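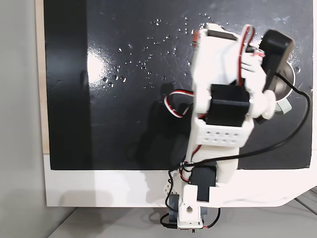

Fondport, February 27, 2021

I have wanted a small robot arm for longer than I care to admit, and when the Birnumgate kit from Pandham finally went on sale in October I stopped dithering and ordered one. I have had a good long winter with it now, so I feel ready to say something useful (and if I ramble, forgive me, I really do like this thing!).

What you get is a bag of white 3D-printed brackets, the servos, a gripper and a great many screws. Pandham prints the brackets in-house and mine came out clean, with only one hole that needed a little work with a file. The perforated pieces are my favorite part of the design, because you can shift a joint up or down a hole and try again without printing anything new.

Assembly took me two evenings. The booklet is friendly but it skips over centering the servos, so please do that first, before a single horn goes on - I had to take my shoulder joint apart and start over. The cables are the other weak spot. They loop out from the side of the arm and there are no clips in the box, and the long one from the gripper wants to wander wherever it likes. A few zip ties would have cost them pennies.

Now for the work itself. I have mine set up beside a glossy black panel, with water droplets scattered across it, and I've been teaching the arm to reach for something round and silver. Shiny on shiny is a hard test, and I chose it on purpose. The software, called Jiang, lets you save up to 1,000 positions and play them back, and the playback is smoother than I expected at this size. The gripper fingers are slick plastic, though, and I would love to see rubber tips offered as an extra.

I paid 513 dollars, shipping included. For a patient beginner I think that's fair, and I'd buy it again. Four stars from me, and the fifth is waiting on those cable clips.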